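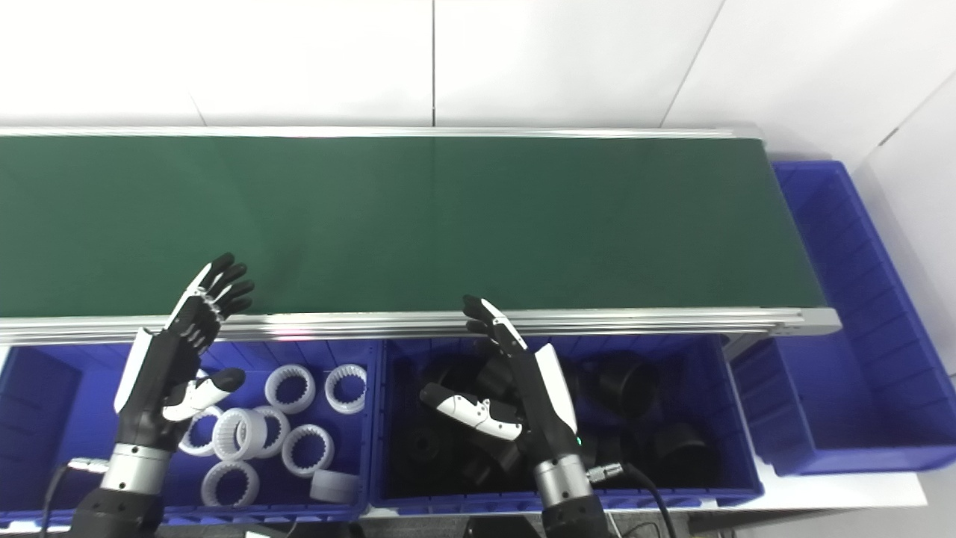 Is the last 38 of the evening being cut?

The last bus stays until the summer timetable, leaving the station at the same time as now and going the long way round by Egger Lane.

38 Bus Users' Group
Minutes of the meeting held on 2 February 2024 in the upstairs room at the library

In the chair: Gun-woo Tak
Minutes: Dong-hyun Ki
Also there: the usual faces from the Lisatberg estate, two people from Egger Lane, and a man who wanted the chess club and stayed until item 4.

Apologies: received from the area manager of Zumari Buses, who was held up in traffic. The meeting noted this with sympathy. Several members had come by bus and were also held up in traffic, but had set off earlier to allow for it.

1. Minutes of the January meeting
Agreed, with one correction. Under item 5, "the driver was abrupt" should read "the driver was abrupt but had a point". The member concerned asked that it be recorded that she accepts the second half only.

2. Matters arising
The letter to Zumari about the stop outside the chemist has been answered. The reply thanks us for our interest in train travel. Gun-woo will write again and put the word "bus" in the first line.

The lost umbrella has been found. It is a different umbrella.

3. Evening service
Gun-woo reported on his telephone call with Zumari. The last bus is safe until the summer timetable, when it will be "looked at". He had asked what looking at it would involve and was told that it would be looked at in the round. Members who remember the Sunday service being looked at in the round asked for something firmer.

It was agreed to ask for passenger numbers for the last bus, month by month, and to ask how they are collected. One member said that the ticket machine is often switched off by then and the driver waves people on, so that on paper the bus may well be empty. There was a long discussion of whether we should be telling them this. It was left that we should, politely, and not name any drivers.

Action: Gun-woo to write. Dong-hyun to read it first and take out the adjectives.

4. The survey
We had 3,000 leaflets printed and got 156 replies. The chair thought this a fair result. The printer's bill was then passed round and the mood cooled slightly.

Of those who answered, most want the 38 to run on time, and would put this ahead of new seats, USB sockets or the free wifi. The question about where people would like a new stop was less useful, as nearly everyone would like it outside their own house. A cluster of replies from the Lisatberg estate asked for a stop by the surgery, and this seems worth taking further. One reply asked for the return of the trams. It was not clear from the handwriting whether this was a joke.

The meeting thanked everyone who had pushed leaflets through doors over the holidays, particularly on Egger Lane, where the letterboxes are at ankle height and some of the dogs are too.

Action: Dong-hyun to type up the results on two sides of paper. A longer version was offered and declined.

5. The Kokus app
Zumari would like passengers to use Kokus to see when the next bus is due. Three members have tried it. The first found it very good. The second found that it showed her bus as being at the stop when she was at the stop and the bus was not. The third has not got past the password.

There was strong feeling that the paper timetable should stay up in the shelters, app or no app. The Egger Lane shelter still has last year's in it, behind plastic that has gone the colour of weak tea. Gun-woo said that Zumari blame the council for the shelter and the council blame Zumari for the timetable, and that he has a reply from each saying so. It was suggested that he send each reply to the other. This was carried with more enthusiasm than anything else all evening.

6. Shelter at the top of the estate
The bench has come back. It is the sloping kind you lean on, and opinion was divided on whether that makes it a bench. Older members said they would sooner sit on the wall. It was agreed to ask for a proper seat at the next round of repairs and to be gracious about the lamp, which works.

7. Display board
The library has let us have half the notice board by the returns desk until the end of the month, the other half being taken by other people's displays. The route map goes in the middle, with the survey results under it when they are typed. Drawing pins to be brought from home. 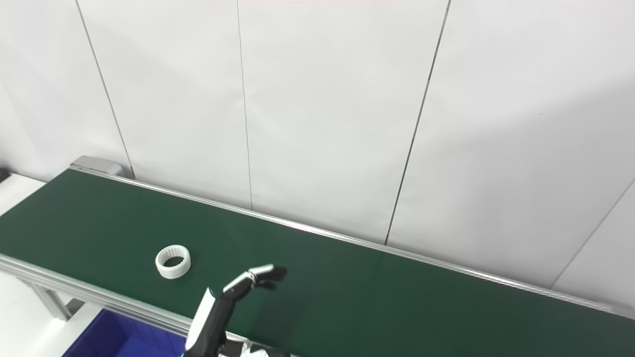
White ring on the green belt, robot hand to the right.

8. Any other business
A member asked whether the 38 might be renumbered, as strangers mix it up with the 38A. It was pointed out that the 38A stopped running some time ago. The member said that this was what made it so easy to miss.

Someone has been feeding pigeons at the station stop. No action.

9. Next meeting
Same room, starting a quarter of an hour later so that those coming on the 38 can be here for the beginning. Biscuits: Egger Lane's turn.

The meeting closed in time for the last bus, which was early.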